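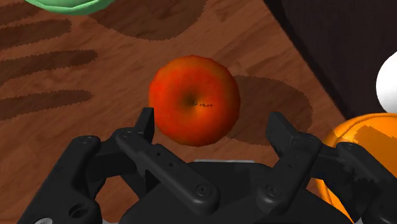 Two votes. Two bloody votes, and the hall in Begay with the urn going since six and everybody pretending to look at their phones. I was scrutineer for our side, which means you stand behind the people counting and don't touch anything, and you're allowed to say "I challenge that one" in a polite voice. I'd said it plenty. Missed dinner doing it. There was a red apple on the wooden table by the tally sheets, a lopsided thing, orange streaks through the red, a few dark specks beside the dimple where the stem goes, and I must have looked at it more than I looked at the ballots from nine o'clock on. Not mine. Didn't ask.

Anyway. The numbers. 1411 for him, two fewer for us. 3000 on the roll for the whole of Terness Shire, near enough everybody had turned out, and the president's chair was going to go to a bloke who sold pumps.

I should say what it was about. Bedex wanted the Meto quarry for landfill. City rubbish, trucked up the valley road, through Begay, past the school. Old council had half said yes. Then the old president resigned over his parking or his heart, depending who you asked, and for the first time anybody could remember there was a straight vote for the job with only two names on it. The pump man, who was "open to a conversation." And our woman, who was a retired vet and not open to anything.

I'd doorknocked for her since March. Every road in Meto. Dogs, mostly. One fella who made me hold a ladder for the length of his gutters and then said he was voting the other way. I held the ladder anyway, you're up there for the cause, you can't very well let go.

So. Two votes and a plastic tray with the disputed ones in it. Five ballots. The returning officer had put them face down with her reading glasses on top like they might blow away.

"We'll do these now," she said, "and then I'm going home."

The pump man's scrutineer was a kid in a good shirt. Law student. He had a printout of the rules with coloured tabs. I had a biro. We'd been getting on fine until the margin got small, he'd even fetched me a tea, and now he'd stopped standing next to me and gone around the other side of the table.

First ballot. Somebody had put a tick in our box and nothing in the other.

"It's meant to be numbers," said the kid.

"Tick counts as a one," I said. I was almost sure of this.

He went to his tabs. The returning officer didn't wait for him. "Tick counts as a one," she said, and put it on our pile, and I wrote it down with my hand going a bit. One behind.

Second ballot, a one in his box, a two in ours, and a cartoon of a garbage truck in the corner. Quite a good one. Little stink lines.

I challenged it. Of course I did. Said a drawing could identify the voter.

"Could you identify him?" she said.

I could, as it happens. I knew exactly who drew that truck, he'd done the same one on the back of a petition in my own kitchen. He'd signed our petition. He'd eaten my slice. And there it was, one for the pump man. I stood there with my mouth open like a cod.

"No," I said.

Which was a lie, and it cost us. Or saved him his secret, whichever way you want it. I've gone over it since. If I'd said yes, and said the name out loud in that hall, it was out of the pile, he was down one, and the whole town knew by breakfast. I said no. She put it on the pump man's pile and the kid let out a breath. Two behind again.

Third one was fine, I don't know why it was in the tray. Somebody had folded it damp and the ink had gone through. You could read it if you held it up to the light. She held it up to the light. Ours.

Then I went out.

Just to the steps. You're not supposed to leave but I said I needed air and she needed to find her lozenges, so everything stopped. Cold out. Our woman was sitting in her ute across the road with the heater on, candidates weren't allowed in the hall, and she wound the window down and didn't say anything, just raised her eyebrows. I held up one finger. She couldn't tell if that meant one ahead or one behind. Nor would I of known, reading it from there. I shook my head. She took that as lost, I saw her take it, and she nodded and wound the window up again, and I had to run over in the cold and bang on the glass.

"One behind," I said. "Two to go."

"Right," she said. "Have you eaten?"

"No."

"You look terrible. There's a muesli bar in the door."

I ate it going back up the steps. It'd been in that ute a long time. Tasted of sheep drench.

The pump man was further along, by the war memorial, walking up and down in a big coat. He gave me a wave. He's all right, that was always the trouble. He fixed our bore the summer of the fires and never sent the bill. I'd reminded him twice. You want the other side to have horns on and instead it's the bloke who did your bore.

Back in. The kid had sat down. He looked about twelve.

"Are you going to be okay?" he said.

"Are you?"

"My uncle's going to kill me if we lose," he said. First I knew of the uncle. I looked out the door at the big coat going up and down. Same ears, now I thought about it.

Fourth ballot. Whoever it was had written a one in both boxes and then, underneath, in capitals, SORRY. That was all. No argument from either of us. Informal. She put it aside quite gently.

Fifth.

She turned it over and had a look and took her glasses off and put them on again. Then slid it across so we could both see. There was a number in our box that was either a one or a seven. A stroke with a bit of a flag on it. In his, a two, clear as anything.

"That's a seven," said the kid, not very loud.

"Who puts a seven? There's two boxes."

"It's a seven though."

"If it's a seven then what's the two? He's gone two, seven? He's skipped straight over, what, he's run out of patience?"

"If there's no one, it's informal," he said, and he'd found the tab, fair play to him, he read it out. And he was right on the rule. My heart went right through the floor. Informal and we were done, one short, after all those dogs.

She got up. She went to the box of counted ones, which were in bundles with rubber bands, and pulled the one from the Meto booth, and went through it licking her thumb. Took forever. Urn ticking. I thought about the road past the school and the trucks on it. I thought about teh fella's gutters.

Then she laid another ballot down beside the first. Same flag on the one. And another. And another. "Older people from over that way," she said. "They were taught it. There was a nun." She put her finger on the fifth ballot. "It's a one. Does anybody want to fight me?"

The kid looked at it. He looked for a good while. He could have asked for it to go up to the regional office, it was on his printout, I'd seen the tab, a green one. He'd have been within his rights and we'd have all been there til Christmas.

"No," he said. "It's a one."

So it went on our pile. And I wrote it down, and did the sum, and did it again on my wrist because I'd run off the edge of the paper. Level. Dead level. We'd made up the two and his had gone up by the truck and ours had gone up by three.

"Well, that's a nuisance," said the returning officer.

It's in the act what you do. You'd think there'd be another vote, I thought there would, but no. You put the two names on slips and you fold them the same, and you put them in something, and she draws. First one out gets it. The whole shire, the quarry, the trucks, the lot, out of whatever was in the kitchen. The kid went and looked. Came back with a saucepan and the biscuit tin and asked which.

"Tin," she said. "It's got a lid."

He tipped the crumbs out in the sink. I cut the slips, he checked they were the same size, he folded his and I folded mine and then we swapped and folded them again so there'd be no arguing. She said the candidates could come in for this part. I went to the door and waved at the ute, and the kid leaned out past me and yelled for his uncle.

They came up the steps together. He held the door for her. She said how was the bore business, he said steady. They stood side by side in front of the table with their coats on and neither of them would look at the tin.

"Ready?" said the returning officer. She gave it a good hard shake, rolled up her sleeve, and put her hand in.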